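Two Arms and a Bedroom: Lukbridge's Grillach Kit on Review

Most of the machines sold for housework do one job. The Grillach, from Lukbridge, is sold as a kit for people who want to find out what two arms can do in an ordinary room. It ships as a pair of jointed arms, a gripper for each, a head camera, a small camera for each wrist, a controller, and a software package called Preda. Nothing in the box is aimed at a buyer who wants the dishes done by tonight.

We spent March with one. The test list came from the bedroom, which gave us soft goods, a narrow gap between furniture and wall, and a door. Soft goods are the hard part. A mug has one shape. A pillow has as many as you care to give it, and each new grip changes the shape the next grip has to deal with. 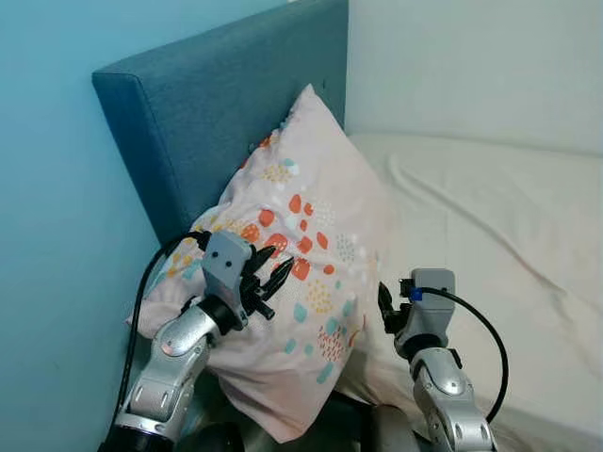
Preda handles this by splitting a task into short segments. The operator guides the arms through a segment, saves it, and repeats it with the object placed a little differently. The manual asks for 200 repetitions before training on any task involving fabric. For rigid objects it asks for 40. Both figures turned out to be fair. We tried training a fabric task on 40 and got a policy that reached for the right area and closed on air.

Recording is slow but well organized. The timeline shows all camera views stacked, with gripper opening plotted underneath, and a bad repetition can be thrown out with one key. Segments can be renamed in bulk. The export dialog is less good. It forgets the last folder used, and it will overwrite a session of the same name without asking. We lost an afternoon of work that way and now number everything by hand.

The wrist cameras are the best reason to buy the kit over a cheaper pair of arms. A head camera loses the contact point whenever a forearm passes in front of it. The wrist view keeps the fingertips and whatever lies between them in sight for the whole approach, and on fabric tasks that is where the decision to close gets made. Exposure is automatic and cannot be locked in the version we had, 5.2.7, and close surfaces go soft. The manual gives no minimum focus distance.
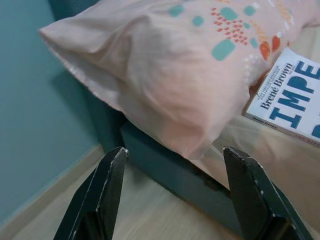 Gheorghița Toma disagrees about the focus, and says the soft image at close range has never cost a grasp in a year of running the same kit. Toma's complaint is the fingers. The standard set is stiff and flat, good for edges and corners, poor for anything that has to be gathered up in a bunch, and the optional padded set wears through quickly on woven upholstery. "I buy the plain ones and accept the scratches," Toma says.

On our unit the plain fingers held cotton well once they had a fold to close on. Pinching a taut surface was much less reliable. The useful trick, which the manual mentions only in an appendix, is to press in slightly before closing, so that the cloth rises between the fingers. Add the press as its own segment. When we folded it into the approach, the trained motion tended to skip it.

Coordination between the arms is handled by a setting called pair hold. With it on, the controller limits how fast the distance between the grippers can change, which keeps one arm from dragging the load out of the other. It is on by default and should stay on for bedding.

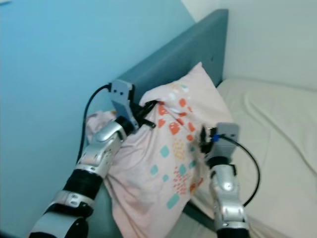
Turning pair hold off gives faster motion, and there are tasks that want it, such as passing a small object from one side to the other. The switch is global, though. You cannot have it on for one segment and off for the next without stopping the controller, and each restart runs the full homing routine. Lukbridge lists per-segment control as planned and gives no date.

Cables deserve a mention. Each gripper has an external lead that loops back toward the arm. The loop needs slack for full wrist rotation, and that slack will find a bedpost or a handle if you let it. The clips supplied are adequate. Check them at the start of every session, and again after any change to the reach limits.

Support was handled by Trurovora, the distributor. Our question about exposure went to Bohdana Pasichnyk, who replied the same day with a correct answer, namely that there was no fix yet. A replacement clip set arrived without charge.

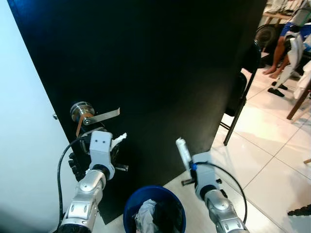
DOORS AND OTHER RIGID WORK

Rigid tasks are where the lower repetition count applies, and they went faster in every respect. Lever handles suit the kit. The finger can bear down on the lever from above without gripping it, so a small error in position does little harm. Round knobs need a true grasp and a wrist turn, and we would budget twice the recording time for them.

Set the force limit before working on any door. The default is tuned for tabletop objects and will trip on a stiff latch, which halts both arms. Raise it in small steps. Preda logs every trip with the joint that caused it, and the log is plain text.

Reach is the other limit. The arms can start a door moving, but following it through a wide swing requires the base to move as well, and base motion is recorded on a separate track. Lining up the two tracks is fiddly. Leave a short pause at the start of each, and trim afterward.

THE NUMBERS

Lukbridge rates the gripper drive for 2000 hours between services. Our log closed at 527 completed segments with no mechanical fault, too few to test that claim. Buyers with a single rigid task in mind can spend less elsewhere. For cloth, the wrist cameras and pair hold justify the kit, provided you back up your sessions before you export them.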